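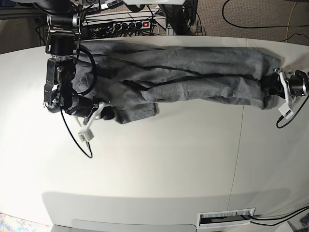
Meltska é um manipulador bimanual de bancada construído na oficina partilhada Lumirska, em Bravdale, por Ankica Babić e Mitiku Wako. Destina-se ao estudo da manipulação de têxteis, em particular do alisamento e da dobragem de vestuário.

Construção

O sistema compreende dois braços robóticos, cada um com uma garra e um suporte de plástico branco. A montagem mecânica começou em maio e a primeira dobra completa foi registada a 20 de outubro de 2018.

Funcionamento

As garras prendem a peça pelas extremidades opostas e esticam-na sobre o tampo antes da dobra. Numa série de 43 ensaios com calças de treino, 13 terminaram por perda de preensão e 5 por erro na deteção da bainha.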